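Koltby im Test: Social-Media-Pausen für die ganze Familie

Stand: 23.07.2026

Koltby ist eine App mit dazugehörigem Funkknopf. Beides zusammen soll Familien helfen, soziale Netzwerke für eine vereinbarte Zeit abzuschalten. Hersteller ist die Firma Mancuso. Ich habe das Set selbst gekauft und 29 Tage lang mit meinen beiden Kindern (13 und 16) benutzt. Verglichen wird im Text gelegentlich mit Stasthorpe, einer reinen App ohne Zusatzgerät, die wir davor hatten.

Einrichtung

Die App läuft auf jedem Telefon, das an der Pause teilnehmen soll. Der Knopf wird einmal per Bluetooth gekoppelt und braucht danach kein WLAN. Für drei Telefone habe ich eine knappe halbe Stunde gebraucht, davon ging die meiste Zeit für Berechtigungen drauf. Auf dem älteren Gerät meines Sohnes musste ich den Energiesparmodus für die App ausschalten, sonst endete die Sperre nach einigen Minuten von selbst. Das steht in der Anleitung, aber erst auf der vorletzten Seite.

Wer mitmacht, wählt selbst aus, welche Apps gesperrt werden. Eltern können Vorschläge machen, die das Kind bestätigen muss. Eine Sperre gegen den Willen des Kindes ist nicht vorgesehen. Wer so etwas sucht, ist mit der Kindersicherung des Betriebssystems besser bedient. 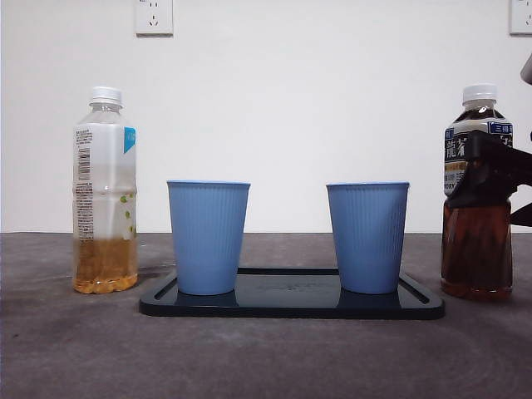 Kann man eine laufende Pause vorzeitig abbrechen?
Der Abbruch ist möglich, wenn man den Knopf zehn Sekunden lang gedrückt hält; die Pause wird dann im Protokoll als abgebrochen vermerkt. Telefonate und SMS funktionieren während der Pause weiter.

Im Alltag

Eine Pause startet man mit einem kurzen Druck auf den Knopf. Voreingestellt sind 92 Minuten, was zunächst seltsam klingt. Laut Anleitung sind es anderthalb Stunden plus zwei Minuten, in denen man noch eine Nachricht fertig schreiben darf. Die Dauer lässt sich in der App ändern, am Knopf selbst nicht.

Bei uns hat sich die Zeit nach dem Abendessen bewährt. Am Anfang gab es Streit um die Klassengruppe, in der Hausaufgaben verschickt werden. Koltby kann Messenger von der Sperre ausnehmen, allerdings nur den ganzen Messenger und keine einzelnen Chats. Wir haben den Messenger also freigegeben und die drei Apps mit Videofeed gesperrt. Damit war die Sache erledigt. Meine Tochter hat in der zweiten Woche von sich aus eine längere Pause über ein Wochenende eingestellt und sie mit einer Unterbrechung durchgehalten.

Der Knopf selbst ist ein flaches Kunststoffteil mit Gummifuß. Er rutscht auf glatten Platten nicht, der Druckpunkt ist deutlich. Die Leuchtdiode ist mir abends zu hell und lässt sich nicht dimmen. Die Knopfzelle war am Ende des Tests noch bei der Hälfte.

Ärgerlich ist die Reichweite. Im selben Raum klappt alles, durch zwei Wände hindurch meldet sich ein Telefon manchmal nicht zurück. Es steht dann in der App als „nicht dabei“, obwohl die Sperre läuft. Das hat bei uns zu unnötigen Diskussionen geführt.

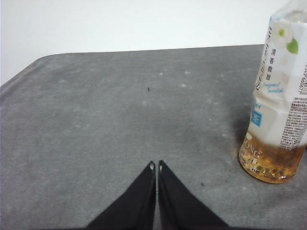 Graue, filzartig wirkende Fläche vor weißer Wand

Auswertung und Datenschutz

Die App zeigt für jede Person, wie viele Pausen begonnen und beendet wurden. Inhalte, Kontakte oder Suchverläufe werden nicht erfasst. Die Daten bleiben auf den Geräten, solange man kein Konto anlegt. Mit Konto werden sie bei einem Dienstleister in Astport gespeichert und nach einem Jahr gelöscht. Ich habe das Konto nach einigen Tagen wieder entfernt und keine Funktion vermisst, die ich gebraucht hätte. Nur die Übertragung auf ein neues Telefon geht ohne Konto nicht.

Gut gefallen hat mir, dass es keine Punkte und keine Ranglisten gibt. Stasthorpe hat für jede Pause Münzen vergeben, und am Ende haben die Kinder die Münzen verglichen und öfter aufs Telefon geschaut als vorher. Bis zu 1.000 Einträge passen ins Protokoll von Koltby, danach wird der älteste überschrieben. Für eine Familie reicht das lange.

Der Support antwortet per E-Mail. Auf meine Frage zur Reichweite schrieb mir Vilhjálmur Þorgeirsson am nächsten Tag zurück, ein Update sei für Ende Juli geplant. Meine zweite Frage, ob sich die Leuchtdiode abschalten lässt, wurde bisher nicht beantwortet.
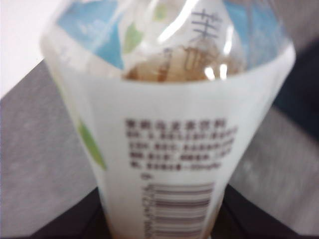

Die Oberfläche der App ist übersichtlich, vier Schaltflächen und ein Menü, mehr gibt es nicht. Die Schrift ist groß genug, auch für Großeltern. An der Gestaltung scheiden sich bei uns die Geister. Himmelblau mit weichen weißen Wolken passt gut auf das Etikett einer Getränkeflasche, bei einer App für Jugendliche wirkt es auf meinen Sohn kindisch. Ein dunkles Design gibt es, es ist aber unter „Barrierefreiheit“ versteckt. Die deutsche Übersetzung ist ordentlich, nur im Hilfebereich stehen noch einige englische Absätze.

Preis

Das Set mit einem Knopf kostet einmalig 69 Euro und ein Abo gibt es nicht. Ein zweiter Knopf kostet 29 Euro. Stasthorpe ist im ersten Monat billiger, verlangt danach aber eine Gebühr pro Telefon.

Für wen es sich eignet

Für Familien mit Kindern ab etwa zwölf, die sich grundsätzlich einig sind und nur einen festen Anfang für die Pause brauchen, kann ich Koltby empfehlen. Bei jüngeren Kindern fehlt die Möglichkeit, Regeln verbindlich vorzugeben. In großen Wohnungen würde ich das Update abwarten oder gleich zwei Knöpfe einplanen.

Pluspunkte: einfache Bedienung, kein Abo, wenig Daten
Minuspunkte: Reichweite, helle Leuchtdiode, keine Ausnahmen für einzelne Chats
Note: 2,3

Text: Rosângela Conceição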